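4.2 Effect of surface color on perceived glare

Pierina Melis and Ottavio Gentile
Sat 2 April
Print | E-mail this section

Glare ratings were collected at two sites, Brutora and Fimside, under the same ceiling fixtures. Each of the 34 raters sat at a matte desk and then at a gloss desk, and scored discomfort on a scale from 0 to 18. Desk illuminance was held at 200 lux for the first block and raised to 218 lux for the second.

Gloss desks scored higher at both sites. The gap was larger at Fimside, where the walls had been painted with a darker tone before the June session. Wall tone was not part of the original design and is treated here as a covariate. Raters who wore glasses did not differ from the others. Order of seating had a small effect in the first block only.

Pale walls on three sides spread light evenly over a work surface and leave soft shading toward the upper corners (Figure 3). The model in Section 3 treats such walls as ideal diffusers.

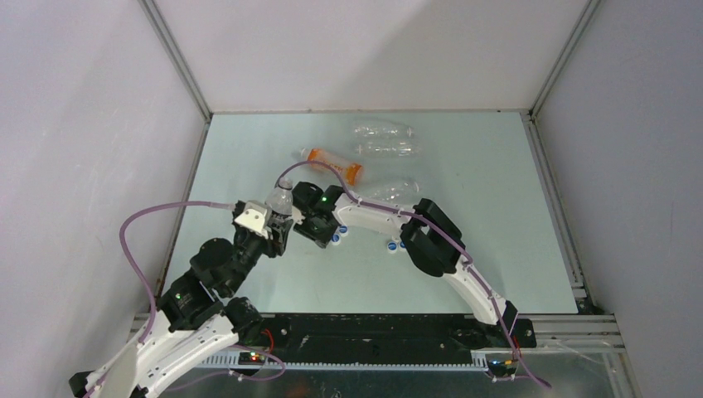 Figure 3. Pale blue-green tabletop enclosed by white or pale gray walls.

Comments (2)

T. Mazza: Was the 218 lux reading taken at the desk or at eye height?

Tokent: Table 2 gives medians but the text of 4.1 says means. Which is right?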